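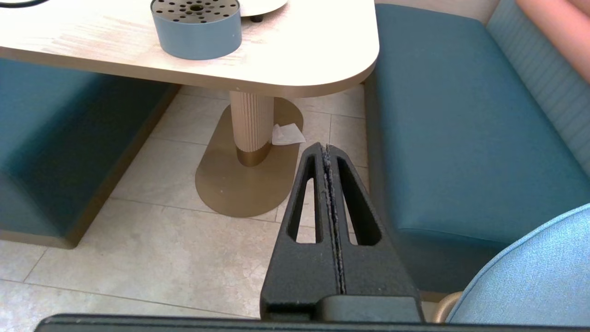

Wording of a death notice where two branches of the family disagree
Posted in Bereavement and Family Notices by Nawal Younis, 12/14/25

I am the executor for my late aunt and have been asked to prepare her death notice for the Brostberg newspaper, together with a longer obituary for the parish newsletter. She was married twice. Her first husband died young, and she was with her second husband for 28 years, although they separated in August and had not divorced. Her children from the first marriage would prefer that he not be named. His daughter, whom my aunt helped to raise from the age of nine, has written to me asking that both she and her father be included.

I should be grateful for guidance on three points. Does the executor have the final decision on wording? Is there an accepted form for naming a separated spouse? May the notice and the obituary differ from one another? The newspaper requires the text two business days before publication, and the funeral has been arranged through the Andgate chapel.

Evdokia Makris

Please accept my condolences. I was employed for many years in the notices department of a regional newspaper and can comment on the usual practice, although each publisher sets its own conditions.

The executor's authority relates to the estate. In most cases it does not extend to the wording of a notice, which is treated as an ordinary paid placement. The newspaper will deal with the person who lodges the text and pays for it, and will ordinarily confirm the death with the funeral director before printing. Any other relative may lodge a separate notice, and it is quite common for several to appear in the same column. Where a family cannot agree, two notices are often the kinder course. I would suggest that you tell both sides in advance if this is to occur.

As to form, a separated spouse may be named without a description of the relationship. "Wife of the late (first name) and of (first name)" is accurate, as the marriage had not been dissolved. Words such as "beloved" or "devoted" are best omitted for both husbands if they cannot be used for both. The stepdaughter may be listed with the other children in order of birth, or on a line of her own: "Stepmother of (first name)". I would not recommend leaving her out. Omissions of that kind are remembered by families long after the funeral, and a correction costs the same as a new notice.

The notice and the obituary may certainly differ. The notice should carry the full name, date of death, age, immediate family and service details. The obituary may give her schooling, her working life and her interests, and has room to mention the second marriage in a single plain sentence. Kindly check that dates and spellings agree between the two — these are the errors about which readers most often write in.

Abdelilah Belhaj

In our family we put "loved by all her family" and did not list anyone. It was cheaper also, as the paper charged by the line.

Samah Tahiri

I agree with the advice above, with one addition. The funeral director will generally require a single authorised contact for the order of service, and that document is separate again from the newspaper notice. When my mother died, my sister Latifa approved the notice and I approved the order of service, and the two printed different middle names. I would ask the chapel for a proof in writing and send it to both branches with a fixed time for reply. If no reply is received by that time, proceed with the text as circulated.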